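2018年6月14日 星期四

早上到得比平时早，先开总电，再开两台臂的控制柜。Zundo工位昨天收工前留了一条报警没处理，写的是夹爪闭合超时，我记在白板上了，今天主要就是弄这个。

先看日志。超时一共出了7次，都是靠近桌子这一侧的夹爪，对面那台一次也没有。时间集中在下午，中间隔得不均匀。我把7条抄到本子上，旁边注了当时在跑的动作：五次是夹托盘把手，两次是夹瓶子。松开的动作没有报过。

断电以后用手推了推手指连杆，左边顺，右边有一点涩，到一半的地方要多用点力。昨天以为是垫片磨损，看来不全是垫片的事。拆之前先让对面那台把瓶子夹起来，横着停在托盘上方，保持不动，这样两台臂的相对位置有个参照，装回去以后好对。瓶子是空的，盖子拧紧了。

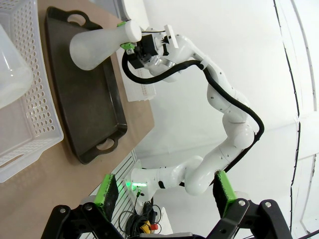 Nerys Morgan

对面那台停好以后我又看了一遍它的走线。黑色线缆从夹爪壳那里绕出来一个弯，再沿着臂往回走到底座。这个弯的大小我一直不太放心，太紧了末端转的时候会拉，太松了会碰到筐子。手动低速转末端，来回转了几趟，没有拉紧的地方，也没有碰到筐子，就没动它，只把靠近底座的一根扎带剪掉换了新的，旧的那根边上已经发白。

然后拆这边的夹爪。顺序还是老样子：先拍下螺栓的位置，再从外往里松。螺栓放在磁盘里，左边的放左边，右边的放右边。右手指的转轴处有一圈黑灰，是润滑脂和粉末混在一起的东西，用无纺布加清洗剂擦了三遍才擦干净。轴套没有裂，内壁摸着光滑，可以继续用。薄薄涂了一层新脂，多的擦掉。左边也顺手做了，两边一起做过一次，以后的周期好记。

垫片还是换了。旧的绿垫片靠尖端那一头磨得有点亮，指甲按下去回弹慢。新垫片是Fireo的，上个月订的那批，一袋20片，今天拆了一袋，用掉两片，剩下的放回二号抽屉，袋子上写了日期。背胶面要先擦酒精，等干透再贴，贴完用夹子压住。压着的时候去吃了早饭。

回来开机，回零正常。空载开合跑了一轮，电流曲线比昨天平，右手指那个小鼓包没有了。接下来做夹持力标定，标准块夹三次取中间值，写进参数表第19行。以前这一行是空的，默认值一直在用，不知道是谁删掉的，我在备注栏里写了日期和姓名缩写。

标定完试夹托盘把手。第一次位置偏低，手指张开以后离把手还有一段，闭合时只擦到边。估计是拆装以后工具坐标系动了一点，重新做了四点法，误差降到可以接受的范围，再试就对了。托盘空着，放在桌子上不动，只是让手指到位、闭合、抬起一点点、放回、张开。这一套反复跑，速度先用低档，后来升到中档。

中间停下来把桌上的东西重新摆过。带孔的白筐按桌上的胶带记号放，里面的透明塑料盒没有拿出来，程序里有一步要用到。托盘我用卷尺量了，从桌边到托盘近端是275毫米，和点位表上写的一样。昨天下午有人挪过，量之前我以为会差，结果没差，白担心了。

桌子下面那捆黑线也理了一下。以前是直接垂下来的，其中一根正好在人走路会踢到的地方。现在往里收了一道，用魔术贴绑在桌腿上，没有用扎带，以后加线方便。接头逐个按了一遍，有一个没有插到底，听到咔的一声才算到位。会不会跟超时有关，我不敢说，但是先记在这里，如果以后再报，从这个接头查起。

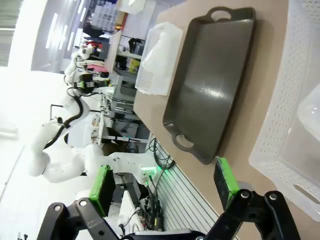

夹爪张开，停在托盘下端把手旁边。

午饭以后Merketti那边的人过来问什么时候能用，我说下午三点之前不要碰，三点以后看情况。他们要跑的是瓶子的程序，不用托盘，本来可以早点给他们，可是我想连着跑满一个循环再交出去。上次二月份就是修好以后马上交出去，当天晚上又停了，后来查了两天才查清楚是哪一步的问题。

循环从一点二十开始跑，我坐在旁边看，急停放在手边。前面都正常。跑到一半的时候对面那台放瓶子偏了一点，瓶底先碰到桌面，瓶子歪了没有倒。停下来看，是放置高度少了，跟夹爪没有关系，瓶子的型号换过，新瓶子比旧的高一点。高度改了，注释也写了，重新从头跑。

第二遍跑完，没有报警。电流曲线存了一份，文件名按日期加工位名，和拆之前那份放在一个文件夹里。两份叠在一起看，闭合段差别明显，张开段几乎一样。

关于超时的判断：主要原因应该是右手指转轴的脂干了、里面有粉末。垫片磨损是次要的。控制参数没有改，超时门限也没有放宽。以前有人建议把门限调大，调大当然就不报了，可是轴还是涩的，所以我没有同意。

保养周期准备改一下。原来写的是每季度清洁一次手指，现在看夹托盘这个动作做得多，季度太长，改成每月，先试到入秋。垫片不定周期，每次清洁的时候看，发亮就换。这两条已经写进工位的保养卡，卡片夹在控制柜门里面，旧卡没有扔，背面还有以前的记录。

耗材在Mercado上补了单：润滑脂一支，无纺布一包，魔术贴一卷。清洗剂还有大半瓶，先不买。六角扳手小号那把头已经圆了，拧最里面那颗螺栓的时候打滑，也一起订了。到货之前先借工具车上的，用完要放回去，上次没放回去被说过。

三点过十分交给Merketti。交接的时候说了三件事：托盘不要挪；新瓶子的高度已经改过，不用再改；如果报闭合超时，直接停，不要复位接着跑，把时间写在白板上。对方在交接本上签了字。

收工前又去看了一眼，还在跑，状态灯是绿的。白板上没有新的字。

明天要做的：
对面那台的夹爪也拆开清一次，虽然没有报警。
查一下末端线缆备件的到货日期。
把四点法的步骤写进说明，现在的说明还是旧夹爪的，图和螺栓位置都对不上。
二号抽屉的标签重新打。

手上还有清洗剂的味道，洗了两遍没洗掉。六点半下班。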